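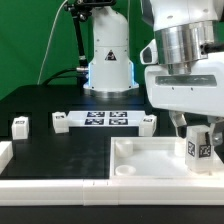 Page last changed: December

The Plolton kit teaches a robot arm to tidy up, a skill you may have been avoiding. It comes with white blocks, a tray with posts in it, and black-and-white square tags. The arm needs the tags to know which thing is which. You just use your eyes, you show-off.
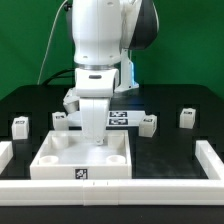

Words by Trinh La

The manual has 30 tasks, and the first is to lower the gripper into the tray without bumping a post. I bumped one. The robot did not laugh, so it has better manners than my brother.

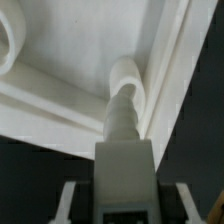 Task two is harder, and costs you a whole Saturday's worth of snacks.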